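Unforeseen Circumstances: Reading the Cancelled Tour Announcement
Speaker notes, regional entertainment writers' day, Nov 16, 2021

Start without the mic if the room is small enough. Check the back row can hear. They'll say they can.

Opening. Ask who has filed a story in the past year with the words "unforeseen circumstances" in the first paragraph. Put my own hand up first. Mine was the Brindero tour, four dates, pulled in September at twenty to six in the evening, when the publicist had gone home and the web editor wanted something up by six. I filed the band's statement with a verb in front of it. It was the most-read thing I wrote all spring, and I'd written perhaps eleven words of it.

Pause for laugh. If there isn't one, keep moving.

What I want to do with the next half hour is take that statement apart, along with a few of its cousins. I've kept 19 of them in a folder. My partner thinks this is a worrying hobby and I've stopped arguing.

Part one: the anatomy

Read the Brindero statement aloud, slowly, in the voice of someone announcing a delayed train. "It is with heavy hearts that we must share that, due to unforeseen circumstances, the upcoming run of shows will no longer be going ahead as planned. The health and wellbeing of our touring family is always our first priority. Refunds at point of purchase. We can't wait to see you all again very soon."

Go back over it. "Heavy hearts" means a lawyer has been consulted. "As planned" is lovely, leaving room for the shows to go ahead unplanned. Then the second sentence, where the trouble starts. It doesn't say anyone is ill. It says health is a priority, in the way that my gym says it. Within the hour, three outlets had the singer "battling a health crisis", and one of them was us. I'd love to blame a sub. We don't have a sub.

The actual reason came out a fortnight later in the local council minutes, of all places. The venue operator, Evham, hadn't finished its fire works in one of the halls, and the other dates didn't pay for the trucks on their own. A hydrant booster and some freight costs. The singer had spent the fortnight of her health crisis at a mate's wedding up the coast, where she was photographed dancing, and where our commenters described her as "brave".

Don't rush that bit.

Part two: who is talking

Every statement has an owner, and it often isn't the person whose name is on top. Four usual suspects: the act, the management, the promoter, the venue. In this case the promoter was Peixoto, and once you've read a few Peixoto statements you recognise the house style. They like "touring family". They've used it for a solo cellist.

Tell the cellist story only if we're running early.

Check the order in which the thing appears. If the venue's site changes before the artist's socials, the venue has probably known for a while. If the ticket page goes first, someone in accounts has jumped the gun, and it's worth a call. I now keep the ticket page open in a tab and refresh it like a teenager. The Brindero listing on Adport had gone from "on sale" to "contact us" by lunchtime. I had five hours on everybody and spent them at lunch, then on a listicle.
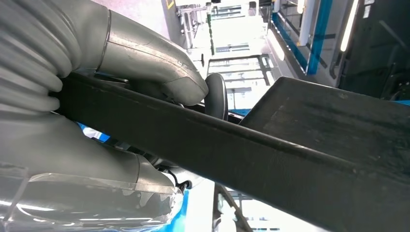 Can you report that a show is off before the act has announced it?

It depends on what you can stand up. A changed ticket listing is enough to ring people on, and it's enough to report that sales have stopped, provided you say exactly that. To write that the show is cancelled you need the promoter, the venue or the management to tell you so, on the record or in a form your editor is happy to rely on.

Someone will object that the others will publish anyway. They will. Let them. Then ask how many people in the room remember who was first on any cancelled tour, ever. I've tried this on my own family, with a prize.

Part three: the health paragraph

Slow down here, less mucking about. The rule I've settled on is dull. If the statement doesn't name an illness, the story doesn't either. "A source close to the singer" is very often a fan account with good grammar. I traced one quote about "exhaustion" back through five outlets, each crediting the one before, and at the bottom was a comment under a video. The comment had a question mark on it. The question mark dropped off at the second outlet and has never been recovered.

If the management says "illness", write illness. If they say "medical advice", write that they've said it. Don't ring a doctor who has never met the person and ask what it might be. You'll get a very good quote and it will be about somebody else.

Also, and this is pettier, please retire "rushed to hospital". People who are driven there at the speed limit deserve coverage too.

Part four: the boring numbers

Money questions get answered more often than feelings questions. How many tickets were sold? Who holds the refund money, and when does it come back? The largest Brindero room held 2586. Sales there had reached about 1500, by the promoter's own figure, given to me cheerfully over the phone once I'd stopped asking how everyone was coping. You can do a lot with that. A fan in Ballarat with a non-refundable motel booking doesn't need my thoughts on heavy hearts – she needs to know whether the booking fee is included. It wasn't. That follow-up got a fraction of the clicks and far more emails, most of them useful, one of them in verse.

Handout goes round now. It's a single page: who to ring, in what order, and what to ask. The number for our own office is out of date on it, so cross that out.

Corrections

Own up to ours. We changed "health crisis" to "cancellation" in the headline and left the web address as it was, so anyone who copies the link still gets the crisis. I've asked twice for it to be fixed and have been told it would affect the search ranking. Read the reply out in full if there's time, leaving off who sent it.

Open to the floor. If someone asks about the reunion rumours, I know what they know, and I read it in the same place. Be off the stage by ten to, as the podcast panel needs the stools.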